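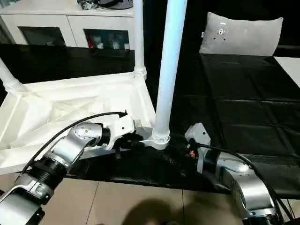

Search this site
Enter keywords Search

June 21, 2024
By the Erker Studio student team

Our project started with a simple question: why do so many student apartments fill up with furniture that gets thrown out at the end of the year? We spent the spring term looking into how people in our neighborhood buy, fix, share and get rid of tables, chairs and shelves, and we had a great time doing it. Tables became our favorite by far. Tip a white plastic one on its side and you get a quick lesson in how it is put together, with ribs under the top and ridged collars where the legs meet it. Those joints came up again and again in our interviews, usually in a story about a table that wobbled.

How we did it

We handed out a short survey in May at the Bjarnason residence hall and at the Fultov thrift store, and 200 people filled it in. That was far more than we had hoped for! We also did 22 longer interviews, mostly in kitchens, which turned out to be a wonderful place to get people talking about tables. The survey asked what they had bought in the past year, where it came from, and what they planned to do with it when they moved.

We made one mistake early on. The first version of the survey used the word "dispose," and several people thought we only meant the trash. We changed it to "get rid of" and added giving away and selling as answers, then went back to the first group with the new form.

What we found

Small tables change hands more than anything else. People pass them to a roommate, leave them for the next tenant or sell them for a few dollars – and the same table can go through several homes this way. One that we followed had been in the same building for nearly 7 years, and its owner was able to name every apartment it had lived in. We loved that story and it got us thinking about a label people could write on.

Sofas and mattresses are a different matter. They are hard to carry and hard to store, and most people we spoke to had no plan for theirs at all.

Repairs were rarer than we expected. Many people said they would fix a loose leg if they had the part and knew how it fitted. Very few had ever looked for one. The ones who did had often given up after searching online with no model name to go on.

The Tuvance shelf

For the practical part we set up a swap shelf called Tuvance in the laundry room at Bjarnason. It ran for 2 weeks. It has screws, feet, caps and small brackets sorted into jars, and anyone can take or leave parts. The jars of rubber feet went down fastest and we had to refill them. We also pinned up a hand-drawn sheet on how to measure a leg before hunting for a replacement – width first, then length.

What we would like to do next

The shelf needs a bigger space and better jar labels, as ours peeled off in the damp. We would also like to try the survey again in the fall, when people are moving in and still deciding what to buy. The Fultov store has said we can leave forms by the register.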